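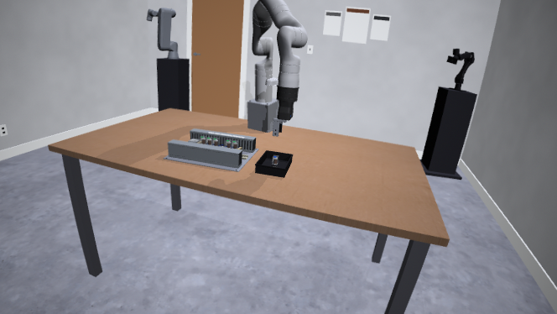
Fig. 1. La celda en el simulador: placa gris con los dos bloques, bandeja negra a la derecha y la pinza encima.

Taller compartido de Bistby, apuntes de la sesión 4
30 de marzo de 2018

¡Hola otra vez! Hoy seguimos con la celda de montaje, la que queremos construir de verdad en el taller antes de julio, y toca la parte que más me gusta: mover cosas en el simulador sin romper nada (ni pagar nada). Abrid el proyecto Gernholm y cargad la mesa. Si os sale el suelo sin textura, preguntadle a Asnakech, que a mí me pasó lo mismo y ella lo arregló en un momento.

Lo que vamos a programar es sencillo de contar: coger la pieza pequeña de la bandeja y llevarla al bloque ranurado, el de atrás, donde está la fila de piezas rojas y verdes. El bloque liso de delante lo dejamos en paz hoy, pero ojo con él cuando bajéis el brazo, que la placa es compacta y yo ya me lo he llevado por delante dos veces.

Orden de trabajo:
Definid el origen en una esquina de la placa base, no en la mesa.
Guardad un punto de espera por encima de la bandeja.
Bajad en vertical y despacio. La bandeja tiene bordes, aunque sean bajitos.
Cerrad la pinza, subid y solo entonces desplazaos hacia la placa.

Los otros dos brazos, los de los pedestales negros, no los toquéis todavía. Los usaremos en la sesión 6 con Ehsan, que quiere probar a coordinar movimientos (yo tengo mis dudas, pero me apetece mucho verlo).

Para casa: repetid el recorrido con la bandeja girada y apuntad qué puntos habéis tenido que cambiar. Me lo mandáis a mí o a Kobe, como os venga mejor. Y traed medida la mesa que tengáis en casa, los que vayáis a montar la vuestra, que el próximo día hablamos de patas y de vibraciones.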